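Last updated: January 7, 2026

The part of the program that waits
A conversation with Rasa Kairys about timing, marker tracking and the tool called Nedari

When I asked Rasa Kairys what her software does, she was silent for a moment and then said, "It decides which numbers belong to the same moment." She has worked on Nedari since its first version. It takes the recordings from hand-held grippers, works out where each gripper was and how far it was open, and writes one clean file which a robot policy can be trained on. The company behind it, Puritz, is small, and the team that writes Nedari is smaller still: 4 people, of whom two also answer the support mail.

We met on the upper floor where the team tests each release before it goes out. I had prepared many questions about learning, and we used almost none of them. Kairys wanted to talk about clocks.

"People come to us with a model that doesn't learn," she told me. "They have changed the network, they have changed the learning rate, they have bought a bigger computer. Then we look at the data and the gripper is closing before the hand arrives. Only a little before. But the model believes what you show it."

The reason, she explained, is that every device keeps its own time. The camera has a clock, the gripper has a clock, and the computer that collects everything has a third one. At the start of a session they agree. After an hour they do not agree any more, and the difference does not grow in a straight line, for it changes when a device gets warm. The first version of Nedari corrected the clocks once, at the beginning. The present version corrects them every 30 seconds and keeps a record of each correction, so that a user can see later how much was changed and when.

I asked if this was difficult to write. She said the correcting was easy and the waiting was difficult. When one stream is late, the program must choose: wait for it, or go on without it. "In the old version we always waited, and one bad cable could stop the whole recording. Then we tried never to wait, and we had holes in the data. Now we wait for a limited time, and if we go on, we mark the place. I am quite proud of the mark. It is one small field in the file, and it has saved us many arguments."

The position of each gripper comes from the printed square codes on the white cube at its top. A camera that knows the size of the cube can calculate where it stands and how it is turned. In theory one face is enough. In practice, said Kairys, one face is a trap, because a flat square seen from far away can be explained by two different angles, and the solver may jump from one to the other between two images. With two faces the doubt mostly goes away.

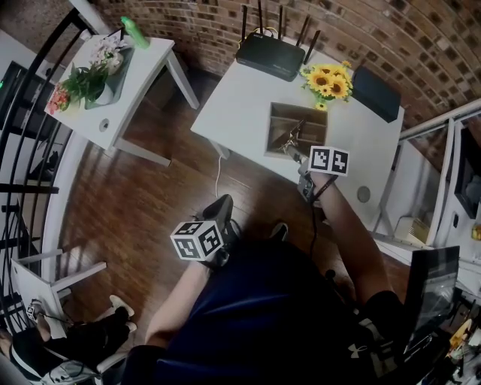
Obed Adjei remarked at this point that the jumps were in his opinion the smaller problem, as a jump is easy to find with a simple test on speed, and what really cost him his evenings was the slow drift, where every single value looks reasonable and the whole path is still wrong. Kairys agreed with half of this. The drift is worse for the user, she said, but the jumps are worse for the planner, which receives them as real movements and tries to obey.

For the drift they now use a second source. The gripper carries its own camera, and a module with the name Wekine follows fixed points in the room from picture to picture. It does not know what a table is or what a wall is. It needs corners and edges that stay where they are. A brick wall gives it plenty of them, but bricks also repeat, and in October a customer sent a recording in which the path slid sideways by exactly one brick. "It was a beautiful error," Kairys said. "Every point was matched with great confidence to its neighbour."

The answer was to let the two sources check one another. Where the cube and the room say the same thing, the file takes the mean of both. Where they differ by more than a set limit, the moment is marked, in the same field as before. The limit can be changed by the user, and the team has learned that most users never touch it, so they spent a long time choosing the value that comes with the program.

Wide lenses made this work harder. They see a great deal, which Wekine likes, but straight lines become bows, and every lens bends them in its own way. Nedari therefore asks for a calibration for each single camera and refuses one that was made for another. This refusal was not popular. Around 596 lines of the code, she said, exist only to explain politely to the user why the calibration file was not accepted.

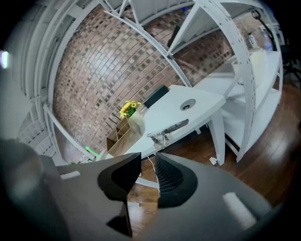 View from a gripper camera, with a desk, shelving and the brick wall behind the fingers.

I wanted to know what happens after the file is written. Here Kairys became more careful. The training itself is done by the customers, and she does not like to promise things about it. But Puritz also maintains a replay tool, Ackah, which takes a finished file and plays it on a simulated arm. If the arm cannot reach a position or would need to move faster than its joints allow, Ackah says so and shows the time. A person can turn the wrist in ways that many arms cannot follow, and it is better to learn this on the same day.

"At first we made Ackah repair the path by itself," she said. "It smoothed everything. The result looked very nice and the arm was happy. But then the grasp was in the wrong place by the width of a finger, and the user did not know that we had touched it." Now the tool only reports. Repair is a separate command, and the repaired file receives a different name.

Does she miss the more visible side of robotics? She laughed at the question. In her earlier position she wrote motion planning, and visitors could stand and watch the arm. With Nedari there is a progress bar. Still, she prefers it. A planner that fails, in her experience, is often blamed correctly, while bad data can live for a long time in a project and move from one model to the next.

The next release will read the gripper opening from the fingers in the camera picture, as a check on the value which the gripper reports through its cable. The first tests are good with dark fingers on a light background and less good the other way round. She did not want to give me a date. The branch is open, the tests run every night, and on the morning of our talk two of them were red.

Contact: Puritz, Nedari team | Copyright 2026 Puritz | Back to top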